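Folding rack with hangers: any real advantage over just draping things?

Indoor laundry > Drying
Posted by coltby_flat2
18/03/2025

I keep reading that if you dry clothes indoors you should put every shirt on a hanger and hang the hangers on the rack, and that this means you never have to iron. I've heard it from my sister, from a neighbor and from more than one post on this site, and I'm not convinced. It looks to me like twice the work for the same damp shirt.

My setup: one-bedroom apartment, tiled living room, no balcony, no dryer. The rack is the plain kind with one long rail and a folding stand at each end. I do a load of mostly T-shirts, a few polo shirts and some uniform tops for work. Until now I have thrown everything over the rail, folded at the chest, and moved it once before bed. I get a line across the front of each shirt. I can live with a line.

What I want to know:

Does the hanger really save time overall, counting the time it takes to get the thing inside the shirt?
Doesn't it stretch the neck? I've ruined two collars already and I blame hangers.
Plastic or wire? I've seen a pack of 16 from Planow that claims to be "anti-shoulder-bump," and I don't believe that for a second.

Please don't tell me to buy a dryer. There's no place to put one and the landlord has said no.

Wai-kit Yang
Top contributor, Indoor laundry

I was on your side of this for years, so I'll try not to oversell it.

The hanger doesn't dry the shirt by magic. What it does is keep the front and back from lying flat against the rail and against each other. With a shirt folded over a bar you have a wet strip where it touches, and that strip is always the last part to dry. On a hanger the air gets up the inside from the hem. In my place that's the difference between dry in the morning and dry at lunchtime. In a room with a fan or a dehumidifier you may see no difference at all, and I'd be suspicious of anyone who quotes you a percentage.

On time: yes, it takes longer to load. You get some of it back at the other end, when the shirt goes straight into the closet on the same hanger and you never fold it. If you keep your T-shirts in a drawer, you get nothing back. That's the honest math and most posts skip it.

On necks: it's rarely the hanger's fault. It's people pushing the hanger down through the neck hole while the shirt is heavy with water. Go in from the bottom hem. Lay the shirt over your forearm, feed the hanger up inside until the hook comes out of the neck, then set one shoulder, then the other. It's clumsy the first few times, especially with a top that has a narrow neck, and then you stop noticing.
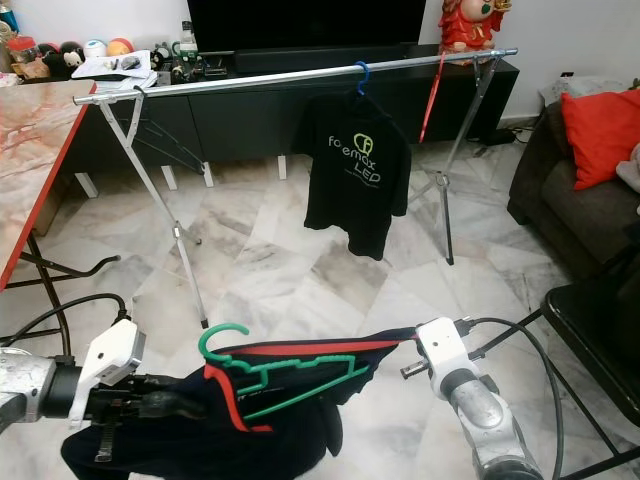
Navy garment with red trim, a green hanger inside it, black T-shirt already on the rail.

Put the hook over the rail last, after the shoulders are even. If you hook it first and then tug the fabric around, you're pulling against the rail and that's when the collar goes out of shape. Give the hem one firm shake and smooth the side seams with your hand. I don't button anything except the top button on a polo, and I can't prove even that helps.

Spacing matters more than which hanger you own. Leave a hand's width between shirts. I've seen racks with every inch filled, and the owner complaining that hangers "don't work." Of course they don't, if you've built a wall of wet cotton. Do a smaller load.

As for the pack of 16, I haven't used Planow and I'd want to hear from somebody who has before paying extra. Ordinary plastic ones in mixed colors do the job. I wouldn't use bare wire for anything wet, having had a rust mark on a white shirt once. That was enough for me. Shoulder bumps come from hangers that are too wide for the shirt, so check the width against your own clothes and ignore the label.

One thing I'd check on your rack: with everything on hangers, the whole load is swinging from a single rail. If the feet aren't fully opened out, it leans. On tile it can also slide. I open mine all the way and push down on the middle of the rail before I hang anything.

tomar_lane

Disagree with some of this. I did the hanger thing for a whole summer, gave up in July and went back to draping. For plain T-shirts I can't see it. Who looks at a T-shirt that closely? Uniform tops, fine, hang those, because you have to look decent at work. Everything else over the rail, turn it once, done.

Also what about socks and underwear? A rack with one rail is useless for those whatever hangers you buy. I use a clip ring from the Chien store. The clips are weak but it was cheap.

As for drying time, it depends on the room. Mine faces north and nothing dries in there, hanger or no hanger.

coltby_flat2 (original poster)

Thanks both. I tried the hem-first way on the uniform tops tonight and draped the T-shirts as usual, same load. Getting the first one on took me longer than I'd like to admit. The tops look flatter so far, I'll give you that, but they're thinner fabric than the T-shirts, so I'm not calling it proof. I'll swap them around next wash and see. Not buying the 16-pack yet.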